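Bin Clutter Set – README

Last touched 11 August 2018, Mariama Owusu

What this is
Pictures of small household odds and ends lying in a metal bin. Toys, brushes, balls, the junk drawer stuff. For anyone working on telling cluttered things apart when they touch or overlap. 700 pictures, one bin, lots of re-shuffling.

Folders
titon – first batch, from June. Fewer items per bin, easier.
palteck – second batch. Items tipped in together and left where they land.
ansah – labels for both, plain text, one file per picture
zurmont – leftovers. Not labeled yet, dont train on these.

Things in the bin
19 kinds of item, full list in items.txt. Short version:
brushes (bristly, hard to outline, see below)
toy pieces, mostly bright plastic
balls, patterned and plain
bits of green that belong to bigger toys, labeled with the parent toy when you can tell which

Not every item is in every picture. Nothing sharp, no food, no glass.

How the bin gets filled
Tip in a handful. Shake once. Leave it. No arranging by hand, no fixing ugly piles – the ugly piles are the point. If something bounces out put it back anywhere. Between rounds the whole lot goes back in the tub and gets stirred.

Labels
One line per item: name, color, outline points. Color is the main one only. Multicolor things get "mixed" and thats it, we argued over the swirly balls long enough. If an item is mostly hidden, label the part that shows and add "part" at the end of the line. If you can't tell what it is, write "unknown", don't guess.

Known problems
Bristles: outlines follow the tips in titon and the solid body in palteck. Should be the same, isn't yet.
Glare off shiny surfaces. Some pale items lose their edges.
Two names for the same thing in 11 label files ("knob toy" and "block toy"). Merge them on load.
Things against the front wall get skipped by labelers more then things in the middle. Check those first.

Splits
Split by round, never by picture. Same pile shows up more than once and you'll fool yourself otherwise. Lists are in the 2 split files at the top level.

To do
finish zurmont
redo bristle outlines
sort out color names – teal vs blue is a mess

Questions or wrong labels: send me the file name and what's wrong with it.

Sample

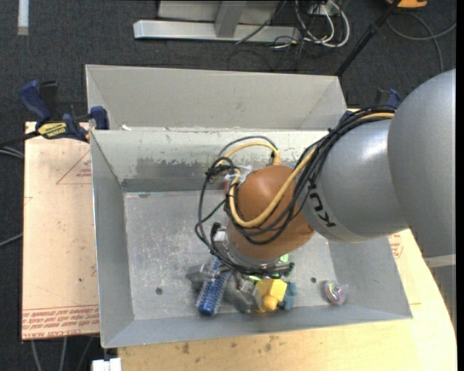 Blue brush, yellow toy with a teal-blue piece against it, swirly ball off to the right.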